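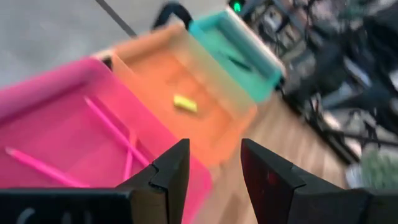

Farnen opens orders for its desk-tidying kit

Folton, March 2, 2026

Anyone who has ever shouted up the stairs about felt tips may want to sit down. Farnen, the Folton firm best known for its bench-top arms, has started taking orders for Haldane, a kit that teaches a two-fingered gripper to put stationery away by colour.

Haldane costs £614 and does not include an arm. What the money buys is the gripper, a wrist camera, a set of practice trays and a year of the software, which goes by the name of Kalalska and sends a great many emails. Buyers bring their own arm, their own floor and, one imagines, their own patience.

The idea is simple enough. Trays go down in a row, pencils and rubbers and pens are scattered about, and the owner steers the gripper through the job by hand until the software has seen enough to try it alone. Pink pencils belong in the pink tray. Farnen recommends 200 guided runs before letting go, and 240 if the household owns anything see-through, as coloured plastic trays that overlap are apparently a trial for the camera. A child of four manages it in one, but a child of four also wants a biscuit.

We had a kit on loan for a fortnight and found plenty to like. The gripper goes on with four screws and the fingers close squarely. Slim pencils, the sort that roll away from human hands, gave it little trouble once they were lying apart. Crossed pencils were another matter. Faced with two in a heap it tended to pick up both, think for a bit, and put both down again in the same place, with every appearance of satisfaction.

The camera copes well in steady light and less well in a hurry. Move the arm at full speed and the picture smears, so the manual suggests keeping to the slower of the two settings. On that setting a small tray of pencils can be sorted in the time it takes to make a pot of tea and drink most of it.

Set-up was better than feared. The cable is long enough to reach a socket, a courtesy the previous kit did not extend, and the practice mode saves each run without being asked. The manual is printed on paper, in type that somebody with normal eyesight can read. Page nine is upside down in our copy.

There are grumbles. The trays scratch if you look at them firmly. Spare finger pads are sold only in packs of ten — a fairly frank estimate of how long they last. And once the first year is up, Kalalska moves to a monthly fee that Farnen has not yet settled on, though it promises to be "fair", a word that has covered a lot of ground over the years.

The first batch is limited to 300 kits, with delivery promised from August. Schools and colleges can ask for a loan set before buying, and owners of the older gripper can trade it in, provided it still has both fingers. A larger version for kitchen drawers is said to be on the way. Farnen would not be drawn on whether it can handle the one with the batteries and the takeaway menus.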